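FOR RELEASE IN APRIL

Semska opens its Barkcombe teaching room and wants your chores

Hi, I'm Kelly Brito. I run the teaching room at Semska, and I've been told I can write this one myself as long as I get the important bit in early, so: we're opening up our example-gathering program to outside groups, applications are open now, and the first sessions start at 9 in the morning at our Barkcombe site (bring a sweater, the heating has opinions).

We make learning software for robot arms. The system is called Degefa, and it learns a job by studying lots of recorded tries at that job, each one guided by a person. Somebody steers the arm through opening a drawer, we save the whole run, we shift things a bit, and they do it again. And again! We've just passed 2,000 saved runs, nearly all of them steered by our own staff, and that has become a bit of a problem. We all reach for things the same way by now. I can pick out an Oisín run from across the room.

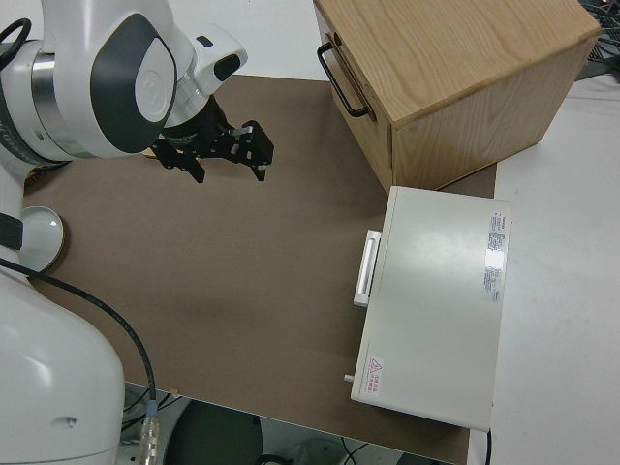 Degefa needs to see other people's habits, and that's why we're inviting you in. Outside groups will get their own station for 2 weeks, with one of us on hand the whole time, and you choose the task together with Orla Heffernan, who plans our sessions. Handles are where I'd love the most help. On the station at the moment we have a pale wood box with a black U-shaped handle standing upright near one side of its front, and the arm has a two-finger gripper, so you have to decide how you're going to come at that handle and which way to turn the wrist. Ask five people and you'll get five different approaches, which is great, because I want all five of them saved. Messy tries are welcome too. If you miss, back off and go in again, leave the recording running, please.

You don't need any robot experience. Diarmuid Lenihan has put together a practice hour that gets most people comfortable, and he's very patient (he taught me, and I was terrible). We'd especially like to hear from community colleges, repair shops, occupational therapists and anyone else who handles awkward objects for a living.

"We've been training on the habits of a very small group," says Oisín Rafferty, who leads the learning work at Semska. "I'd take fifty runs from a stranger over another fifty from me."

Groups that take part get a copy of every run they steer, along with our notes on which ones we kept for training. Names stay off the recordings. Travel can be covered for groups coming from Gallidthorpe and farther out, so do ask.

There are 5 places in this first round. To apply, send us a paragraph on who you are and one task you'd like to teach. Ruaridh Gourlay is looking after press visits and would like a little notice if you want to try steering the arm yourself.

Press contact: Ruaridh Gourlay, Semska press desk, Barkcombe

More from Semska
Degefa learns to put things back where it found them
Orla Heffernan joins to plan recording sessions
Why we save the failed tries
Gallidthorpe open evening: what visitors asked us

We use cookies to remember your settings and see which pages get read. Accept all | Manage choices

© Semska. All rights reserved. Contact | Privacy | Back to top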